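O pudim de caixa não pede desculpa

A dona da pastelaria Flolard recebe-me com uma condição: o nome dela não aparece. Vende mil-folhas a gente exigente, explica, e tem uma reputação. O que a traz à conversa é um vício antigo, o das sobremesas instantâneas.

"Comecei em criança e nunca parei. Estudei pastelaria, sei fazer um creme inglês de olhos fechados, e à noite chego a casa e bato um pacote com leite frio." 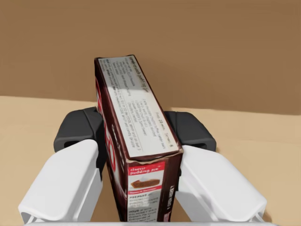

Duarte Vilhena
Redator de gastronomia

Pergunto-lhe se os clientes suspeitam. Ri-se. Em abril levou a um almoço de família uma taça de pudim de chocolate, com raspas de laranja por cima para disfarçar. "Repetiram todos. O meu cunhado disse que se notava a mão de profissional. Notava-se, sim, a abrir o pacote."

A carreira quase descarrilou em 2000, quando trabalhava na Festine, um restaurante onde a carta vinha em francês e a conta também. Faltaram os ovos a meio do serviço e ela resolveu o assunto com 2 pacotes que trazia na mala. "Saíram 12 doses. O chefe provou, fechou os olhos e falou em baunilha de Madagáscar. Eu concordei. O que é que havia de fazer?"

Tem, contudo, princípios. Lê sempre as instruções, coisa que considera rara na profissão, e desconfia de quem acrescenta natas "para melhorar". A gelatina é outro departamento: só a vermelha. A verde, diz, sabe a detergente com boas intenções.

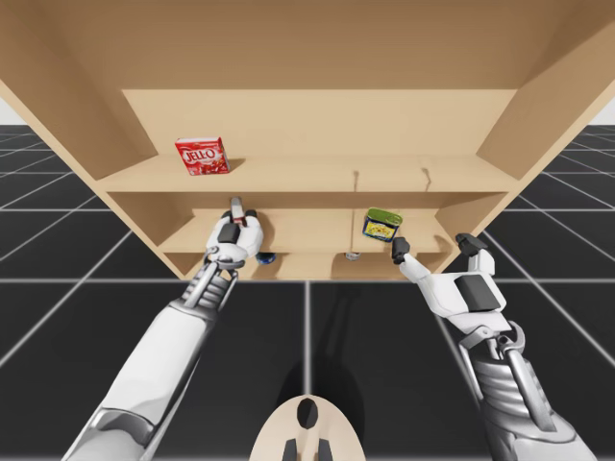 Gelatina Jell-O, a vermelha, guardada na prateleira de cima.

E se um dia lhe pedissem para pôr o pudim de pacote na montra? Pensa um bocado, a limpar o balcão já limpo. "Punha-lhe um nome italiano e cobrava o dobro." Depois pede-me para não escrever isto.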